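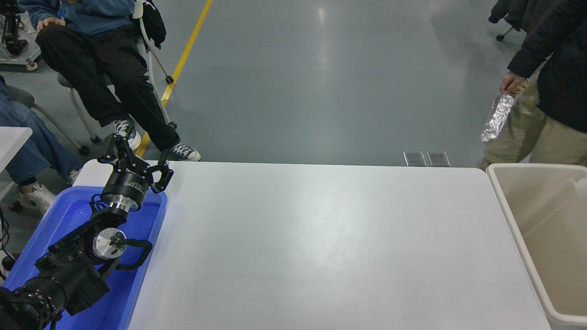
White table, blue tray on the left, bin on the right.

In Defense of the Bare Table

I have a thing about tables, and if you've read this column before you already know it. I think a shared table should have nothing on it. No fruit bowl, no stack of mail, no little succulent in a cement pot. Bare! My family finds this exhausting, and my coworkers at Okach found it worse than exhausting when I brought it up at lunch one Thursday, which is how I ended up writing 5 drafts of this essay before I got to one that didn't sound like a threat.

So let me try to say it nicely. A table is a place to do the next thing. If last night's thing is still sitting there, you have to deal with that first, and a lot of the time you just don't, you shove it over with your elbow and work on the corner that's left. I did my taxes that way one February, on a patch of kitchen table the size of a placemat, with a bag of onions leaning on my arm. I owned a perfectly good table. I was using maybe a tenth of it.

What fixed it for me wasn't willpower (I have none, ask anyone who has seen my car). It was a tray and a bin. The tray goes along one edge of the table, and anything that's staying a while goes in the tray. The bin goes on the floor beside the table, pulled up close, and anything that's finished goes in the bin. The middle belongs to whatever you're doing right now.

People always want to argue with me about the bin. They want it under the sink, or in a closet, or behind one of those cabinet doors that swings out and hits you in the shin. I get it, bins are ugly. But a bin you have to walk to is a bin you'll visit once a day, with both arms full, in a bad mood. Put it where your hand can reach it from the table and leave the lid off. Better yet, don't buy one with a lid. I paid for a Brusirach with a foot pedal and a soft-close top, and the pedal and I fought every single day until I unscrewed the top and put it in the garage. It's been a great bin ever since.

The tray gets less pushback, probably because trays look nice in catalogs. My only rule there is that it should have a rim and it should be a color you can't ignore. I like a loud blue. A tray that matches the table disappears, and then it's just more table, and you know what happens to more table. With the blue one you can tell from the doorway whether something's in it. And the rim means a pen or a loose screw stays put when somebody bumps the thing with a hip, which in my house is hourly.

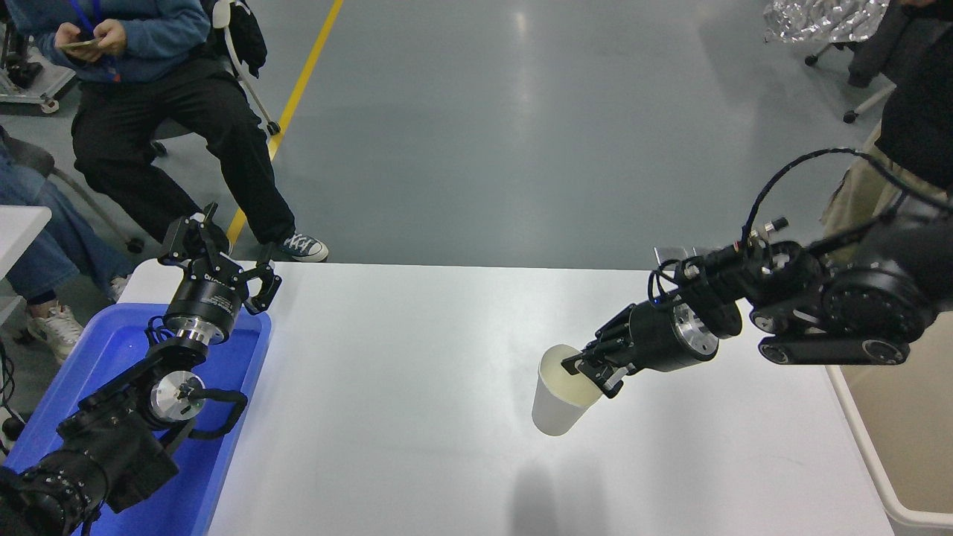
The Trouble With Cups

Now we get to the enemy. I could live with almost any clutter on earth except the half-done cup. Mugs are bad, but at least a mug gets missed sooner or later, when the shelf runs out. A paper cup never gets missed. It's so light and so cheap and so nearly trash already that everybody's eye slides right over it. Is it done? Is there an inch left? Is someone coming back for it? You can't tell without picking it up, and once you pick it up it's your problem, so you leave it alone, and so does the next person, and by the end of the afternoon it has a friend.

At Okach we used to order the things by the case, 2,250 cups at a time, and I swear I found each of them personally. On windowsills. On top of the printer. Inside another cup, which I guess somebody thought was tidying. There was a campaign to get us all to bring our own mugs, with a poster, and it went the way posters go. The cases kept coming.

My position, and I'll admit it's a hard line, is that a cup shouldn't be allowed to rest. You're drinking from it or it's on its way out. I don't let myself put one down "for a second" anymore, because I know what my seconds are like. 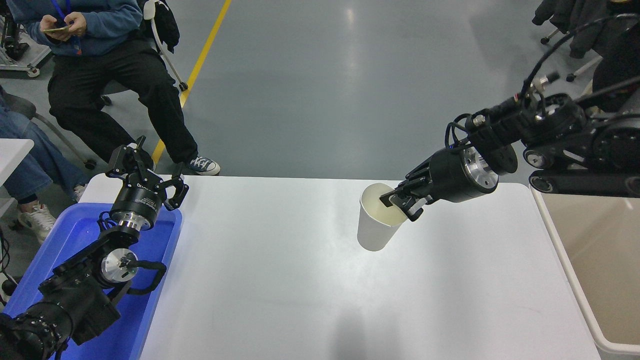

I should talk about the picking up itself, which I think most of us do badly. The usual method is to grab the cup around the middle, and a paper cup squeezed around the middle will give you whatever it's still holding, generally down your sleeve. Take it by the rim. That's how the white one over the table is being held, pinched at the edge and kept low, and I'd tip it a lot less than that if I hadn't checked inside first. With the opening turned to the side like that you do get a good look at the cream-colored interior, and a pale lining is the one feature I'll praise in a paper cup, since coffee shows up on it right away. Look first, then tilt. I learned that order the expensive way, over a rug from Gaston that cost me 510 dollars and now lives with the stain facing the wall.

A friend read an earlier draft of this and told me I was describing a house with no people in it. That stung a little! I don't want that at all. I like a chair pulled up nearby, and someone parked in it looking at their phone, and a jacket over the back of it. Chairs can have jackets. Floors can have shoes, within reason. I'm very relaxed about everything that isn't the table.

And I do lose this fight regularly. Our dining table at home is a Son, the long one, seats too many, and there are 2 spots on it that collect stuff no matter what I do. One is the corner by the back door (keys, dog leash, sunglasses). The other is directly across from my own chair, so I can't even blame anybody. As I type this there's a library book over there, a roll of tape, and a paper cup from the place on the corner. I'm going to go look inside it.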